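Why Do Wet Clothes Get Dry?
A Curious Kids page by Sieglinde Hagedorn

Think about a rainy walk home from school. Your socks are soggy, your sleeves are dripping, and your jeans feel twice as heavy as they did at breakfast. You hang everything up, go to bed, and in the morning it's all dry. Nobody squeezed the water out during the night. Nobody lit a fire under your socks. So where did the water go?

It went into the air! It's probably floating through the room right now, and you might even be breathing a little of it in. Let's find out how it got there.

Water is made of tiny movers

Water is made of very, very small bits called molecules (say it like this: MOLL-uh-kyools). They are so small that a single drop holds more of them than you could count in your whole life, even if you skipped lunch every day.

Water molecules never sit still. They wiggle and bump and slide past one another, a bit like kids in a bouncy house. They also like to stick together, and that's why water makes drops and puddles and doesn't just fly apart. But every now and then, a molecule near the surface gets such a good bump that it breaks away from its neighbors and zooms off into the air. It has become part of a gas called water vapor. You can't see water vapor at all.

When lots and lots of molecules escape this way, we say the water is evaporating. A wet sock dries because its water molecules are leaving, one after another, until hardly any are left.

Doesn't water have to boil first?

No, and that surprises plenty of grown-ups too. Boiling is a fast and noisy way to turn water into vapor, with bubbles forming all through the pot. Evaporation is the quiet way. It happens only at the surface, and it can happen on a cool day as well as a hot one. Puddles do it. Lakes do it. The wet footprints you leave beside a swimming pool do it so fast you can almost watch them go!

Clothes can even dry outside in freezing weather. First the water in them turns to ice, and your pajamas go as stiff as a board. Then some of the ice turns straight into vapor without melting first. That has a wonderful name – sublimation.

Four things that make drying faster

Warmth. Warm molecules move faster, so more of them get the big bump they need to escape. This is why a sunny day is such a good drying day.

Wind. The air right next to a wet shirt fills up with water vapor, and some of those molecules bump back into the cloth. A breeze carries the damp air off and brings in drier air. Even a small fan can make a big difference.

Dry air. Air that already holds a lot of water vapor is called humid. On a humid day, nearly as many molecules are landing on your towel as leaving it, so the towel stays damp for ages.

Space. Remember that water escapes from the surface. Spread a T-shirt out flat and it has a huge surface touching the air. Roll it up in a ball and most of it is hidden in the middle, where the water is stuck. Cloth full of little holes has a head start here, and air can slip through holes in the side of a basket too, but a pile is still a pile. Things at the bottom have to wait.
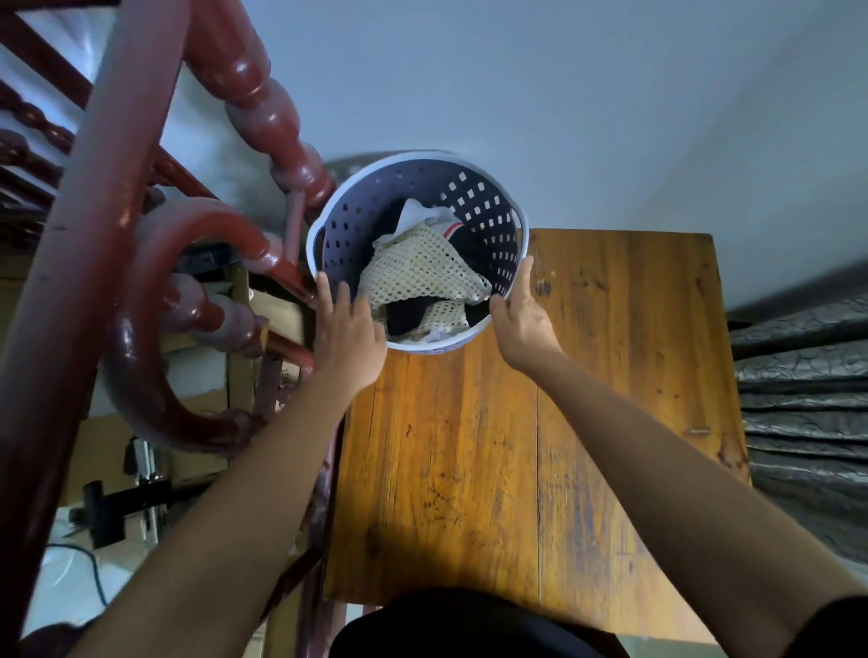
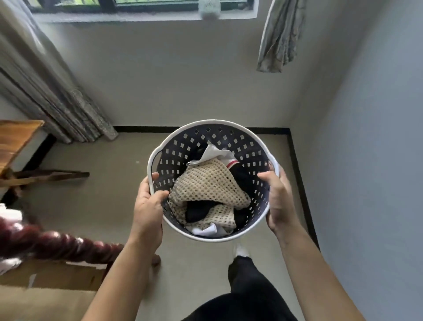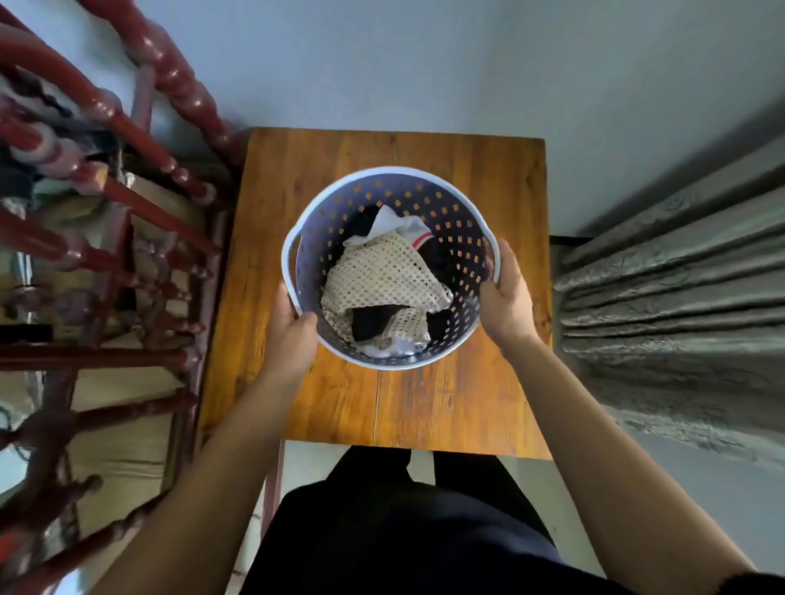
Feven Admasu wrote to ask why her thick sweater takes so much longer than her swimsuit, even when they hang side by side on the same line. "They went out together after lunch," she says, "and the swimsuit was ready before I'd finished my book. The sweater was still wet at bedtime!"

What a great thing to notice, Feven! The answer is hiding in the threads. Wool and cotton fibers like water. They soak it up and hold on to it, inside the fibers as well as in the spaces between them. Most swimsuits are made from stretchy man-made threads that hardly soak up any water. It clings to the outside and sits in the gaps, so it has a much shorter trip to freedom. A sweater is also a lot thicker, and the water deep in the yarn has to creep its way out before it can fly off.

Try it yourself: the great washcloth race

You will need three washcloths that are all the same, a bowl of water, a tray, two clothespins, a piece of string, and a clock.

Ask a grown-up to help you tie up the string somewhere that drips won't matter. Dip all three washcloths in the bowl and wring each one out as hard as you can. Pin the first one to the string so it hangs wide open. Fold the second in half, then in half again, and pin that up too. Scrunch the third into a tight ball and put it on the tray.

Now make a guess. Which will be dry first? Write your guess down before you start, so you can't change your mind later (scientists do this too).

Check after 60 minutes by touching each cloth with the back of your hand. Damp cloth feels cool there, even when your fingertips can't tell. Keep checking every hour until you have a winner. When I tried it in April, my open cloth was dry after 7 hours. My scrunched one was still damp in the middle at bedtime, and it had started to smell a bit like a pond.

Why does damp cloth feel cool?

The molecules that escape are the fastest, most energetic ones. The slower ones get left behind, and slower molecules mean cooler water. That cool water then takes some heat from your skin. Your body uses this very trick when you sweat! It's also why you shiver when you climb out of the pool, even in the middle of summer.

And where does the water go next?

Up and away, some of it. Water vapor drifts out through open windows and mixes with the air outside. High in the sky, where it's colder, vapor gathers into tiny droplets and makes clouds. Some day those droplets may fall as rain, perhaps on a mountain, perhaps in the sea, or perhaps on somebody else's socks on the walk home from school.

Words to know
Molecule: a tiny bit of a substance, much too small to see
Evaporate: to change from a liquid into a gas
Water vapor: water in the form of a gas
Humid: having a lot of water vapor in the air
Sublimation: changing from a solid straight into a gas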